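Celtisside Home Communion Set, 11 piece

Small parish supply, shipped from our shop. Updated 7/21/23

For priests, deacons and lay ministers who take the Eucharist to the sick and homebound. Fits a coat pocket or a glove box. Hard case, black outside, dark red lining, snap closure. Closes flat even with the stole folded in.

What's in the case:
Pyx, gold plated inside, holds 11 hosts
Standing crucifix, folds at the base
Two candle holders and two short candles
Holy water bottle, screw cap
Oil stock, single, marked OI
Linen corporal
Linen purificator
Small glass cup with lid for the ablution
White and purple reversible stole, narrow cut

Candles are the short kind. Burn time 3 hours each, so plenty of visits out of one pair. Refills sold in boxes, see the candles page.

Pyx lid is a press fit on the current version. Older ones had a hinge and we got complaints about the pin working loose, so Ghasemi (they do our metalwork) redid it in April. If you have the hinged one and it wobbles, send it back, we'll swap the lid and pyx together. No charge, you pay postage one way.

Linens are real linen, not a blend. They come with a cross stitched in the center, red thread. Wash before first use, they're stiff out of the package. Purificators and corporals get rinsed by hand first and that water goes in the sacrarium or the ground, same as at the parish. After that regular laundry is fine, cool iron. Please no bleach, the red runs.

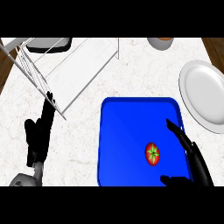
Can I use the set for Anointing of the Sick as well as Communion?
The oil stock, crucifix and stole are all there for it, so a priest can do both in one visit. Oil is not included, get that from your parish after the Chrism Mass. Lay ministers only need the Communion pieces and can leave the oil stock at home.

Sizes and weight
Case 7 in. by 5 in., 3 in. deep
Crucifix 5 in. standing
Bottle holds 1 oz.
Whole thing packed, under 2 lbs

Versions
Standard, as listed.
Umuvier, same pieces but with a leather case and a deeper pyx. Longer wait on these, the cases are cut to order.
Nada, the plain one. Pyx, corporal, purificator, crucifix, cloth pouch. No candles, no oil stock. Most lay ministers end up with this one and its fine for a short hospital visit where you can't light anything anyway.

Engraving
Initials or parish name on the pyx lid, up to 11 letters. Put it in the notes box at checkout exactly how you want it, capitals and accents too. We can't take back engraved pieces unless we got it wrong. Crosses and Chi-Rho are free, pick one or the other.

Parish orders
Order 5 or more of any version and shipping is free in the lower 48. Diocesan orders, write to Kylie Maihi before you order, she'll do an invoice and hold the stock. We keep 700 corporals on the shelf so linens go out quick, cases are what run short.

From customers
"Second one we've bought. First went to our new deacon. Stole is a little short on me, I'm tall, otherwise very happy." Jenő Bárány

"I carry it to three nursing homes. The folding cross stands up fine on a bed tray which the old one never did." Kanyarat Sangkhawat

"Good set. Wish the bottle was bigger." Ostap Dovhaniuk

Returns
30 days if unused and not engraved. If anything in the set has been blessed please call frist and we'll talk about it. Svitlana Lytvynenko handles returns, mornings only.

Goes with: host boxes, pyx burse with cord, prayer card pack for the sick (large print), refill candles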